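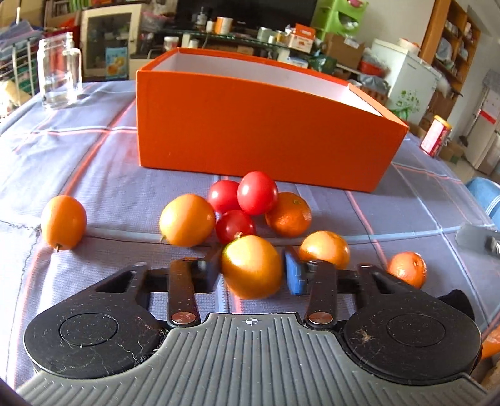

A reader wrote in to ask whether the Kosten grip fault was a firmware problem, given that a power cycle always cleared it. I thought so too for most of June. It was mechanical, and the power cycle only hid it.

The symptom: on round fruit, the reported finger gap drifted from the true gap by up to 3 mm. The Gornex logger flagged 40 bad closes in a run of 239. Oranges tolerate that. Tomatoes don't, and two split at the Donddale bench before I lowered the force limit.

Restarting re-homes the encoder, so the offset goes to zero and then creeps back. I plotted offset against close count and got a staircase. Firmware drift would have been a slope. Each step lined up with a hard stop at full open - the coupling was slipping on its shaft.

The set screw was loose. I cleaned the flat, added threadlocker and tightened it. Since then, 2592 closes with no step in the log.

Still open: Kartha trusts the encoder without checking it against motor current. A slip at low force would pass as a good grip. Until I patch that, the force limit stays down and I re-home before every batch.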